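Nirnden Floor Cleaner Concentrate: A Long Month With a Short Bottle

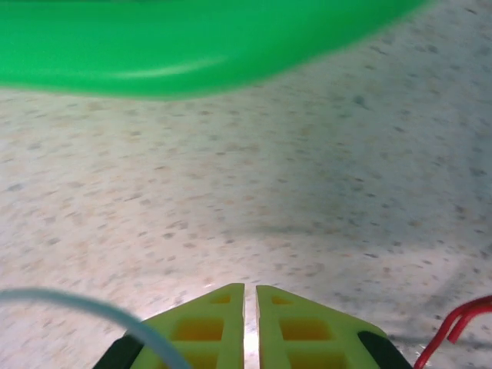
Palesa Visser
Household Products Reviewer

The label on the Nirnden concentrate promises a floor that "stays clean longer." Longer than what, it doesn't say. I have been reviewing cleaning products long enough to get itchy when a comparison is missing its second half, so I used the stuff through all of September, in a kitchen with two kids and a dog that drools.

It does clean. Dried juice came up on the first pass, and the greasy patch by the stove took two. So does the cheap Trorov liquid I normally buy, and the Trorov doesn't smell like a dentist's waiting room. Nirnden calls the scent "mountain linen." My husband opened a window.

The measuring is where I lost patience. The directions call for 60 ml to a bucket, but the cap has no line on it, and they never say how big the bucket should be. I ended up using a kitchen measuring cup, now retired from cooking. Go over the dose and you get a sticky film that shows every sock print by dinner -- I did this twice and had to rinse the whole room with plain water.

As for the "streak-free" claim, I'd call it half true. On speckled flooring you would have a hard time finding a streak from any cleaner. On the dark tile in our hallway they were plain as day, especially on Monday mornings when the sun comes straight through the door.

The bottle holds 938 ml, an odd size that makes the shelf price tough to compare with anything next to it. I doubt that's an accident. Pretorius sells a plain liter with a marked cap, and it did just as well on the hallway tile.

If Nirnden is on sale and you like the smell, fine. I'm finishing the bottle in the garage.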